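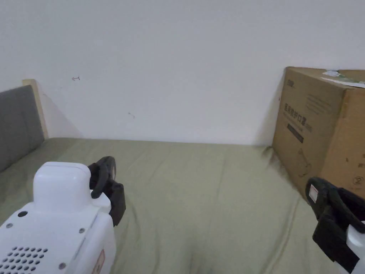 # How to Show a Robot a Task

A robot arm can be told where to go with numbers. Move up this far, turn this much, close the fingers. That method works for metal parts, which keep their shape. It works poorly for cloth. A shirt lands differently every time you put it down, and one list of numbers can't cover every way it might land.

There is a second method. A person does the task, and a computer records it. The record is called a **demonstration**. The Ranora project collects demonstrations of work with clothes and bedding, and the steps below are the ones its recording teams follow. Last checked 7/12/20.

## Two ways to demonstrate

**Remote control.** The person operates a real robot from a short distance away. When the person's control moves, the robot's arm moves too. The robot's own motors do the work, and the computer saves every position they pass through.

**By hand.** The person holds a pair of grippers, one in each hand, and does the job with them directly. A gripper is a tool with two fingers that open and close. It is the robot's hand without the robot. No arm is needed, so a team can record in an ordinary room, on an ordinary bed.

The rest of this page is about the second way.

## Folding a shirt with grippers

Your own hand has five fingers and can feel cloth slide. A gripper has two fingers and pinches. People who are new to it usually try to fold the way they fold at home, and it goes badly. The moves have to be simpler:

1. Lay the shirt on the bed and spread it out.
2. Bring one gripper to each side of the shirt.
3. Pinch the edge of the cloth. Pinching too much picks up the sheet as well.
4. Lift both sides together, carry them over, and lower them.
5. Open the fingers before pulling away -- otherwise the fold comes with you.

A shirt can be held at both sides while a layer is moved, just as two people hold a blanket between them.

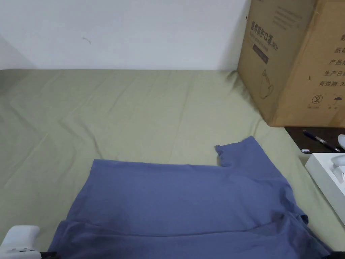 ## What the computer saves

Three kinds of information matter most:

- **Pictures.** One camera looks from head height and sees the whole job. A camera on a gripper sees its own fingers and whatever they are touching.
- **Position.** Where each gripper is, and which way it is tilted.
- **Opening.** How far apart the fingers are.

All of it has to share one clock. If the pictures run late, the computer will learn to close the fingers after the cloth has gone.

The gripper camera has a very wide lens. Straight walls look bent in its pictures, and things near the edges look squeezed. The middle stays clear, and the middle is where the fingertips meet the cloth. Thick, soft things such as bedding are useful practice. They bulge and wrinkle when the fingers press in. 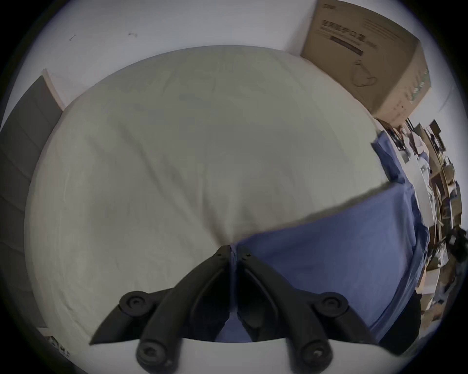

Bereket Yimer wrote to ask whether a bad demonstration should be thrown away. It depends on the fault. If the person dropped a sleeve and picked it up again, the recording is kept, and the robot can learn how to fix a drop. If the clock failed, the recording is deleted.

## How many times?

One demonstration is not enough. The computer would learn one shirt, in one place, with one set of wrinkles. Ranora's shirt set has 858 demonstrations. Its trouser set has 416. Small changes between turns are made on purpose: the garment is rotated, moved to another part of the bed, or left more crumpled.

After that comes training, in which the computer looks for the link between what the cameras saw and what the grippers did next.

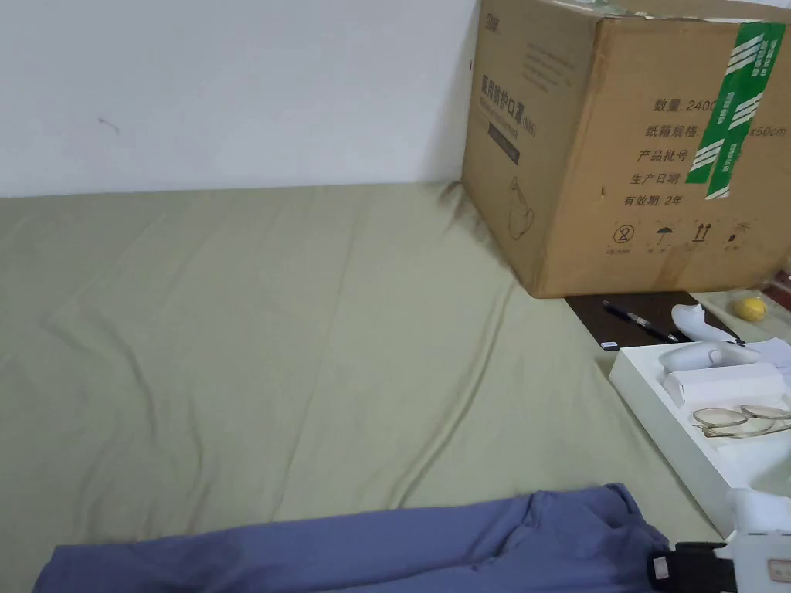
*Folded blue garment along the near side of the bed, with one gripper at the right.*

## Words to know

**Demonstration:** a recording of a person doing a task.

**Gripper:** a tool with two fingers for holding things.

**Training:** the stage in which a computer learns from recordings.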